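Chapter 3
Rubbings, Smudges and the Marks We Keep

I learned to draw backward. In school I was taught outlines first and shading last, and for years I shaded the way you'd fill in a coloring book, carefully, right up to the line and no further. Then one Saturday a friend dragged me to a drop-in class at the Omia (a drafty old hall with terrible coffee and wonderful light), and the teacher there wouldn't let us draw a line at all. We got one stick of charcoal each and a big sheet of paper, and for the first hour we just made gray. I went home filthy and completely hooked!

So we're going to begin this chapter the same way. Put your pencils away for now. You'll get them back in Chapter 4, I promise.
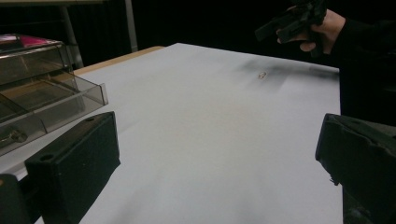 The word I'll be using all the way through is tone, and all I mean by it is how light or dark a patch of paper is. Color doesn't come into it yet. A lemon in bright sun and a white cup in shade can have the very same tone, which sounds wrong until you squint at them side by side, and then you can't stop seeing it. Squinting is the cheapest tool you'll ever own, by the way, and I still do it on buses.

In Chapter 2 we looked at paper, and if you skipped it (people do, I would have) the part you need is that paper has a grain, or tooth. Rub your finger across a sheet of Volura and then across ordinary printer paper and you'll feel the difference right away. The bumps catch the charcoal and the dips stay pale, so a rougher sheet gives you a sparkly, broken gray and a smooth one gives you something flatter. I do most of my practice on 140-pound paper, mainly out of habit, but a cheap pad is fine for every exercise in this chapter.

What about smudging? Some teachers hate it. Mine at the Omia called it "petting the drawing," and she didn't mean it kindly. I'm softer on the subject. A smudge made with the side of your hand can give you a sky in two seconds, and I've kept drawings where the best bit was an accident with my sleeve. The trouble starts when every edge gets the same treatment and the whole picture goes to fog.
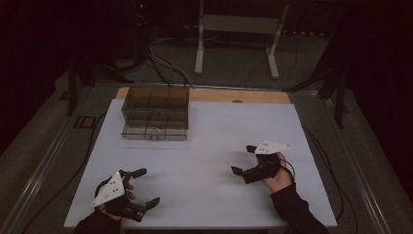 This page was last modified in April

Before the first exercise, a word on keeping your materials. Charcoal breaks if you look at it funny, and the crumbs get into everything, so I keep mine sorted by hardness: willow, then compressed, then the greasy black stuff. Old stubs are worth saving too. They're perfect for laying in a big area on their sides.

Exercise 3.1: Twelve grays

Draw a strip of 12 boxes, freehand, wobbly is fine. Leave the first one as bare paper and make the last as black as you can get it. Now fill in the steps between. Most people rush into the darks and end up with five blacks at one end, so work from both ends toward the middle. Mbeki's old workbook has you do this every morning for a month, and I lasted about a week, but even that week changed how I saw things.

When you've finished, pin the strip across the room and squint at it. Any two boxes that melt together need another go.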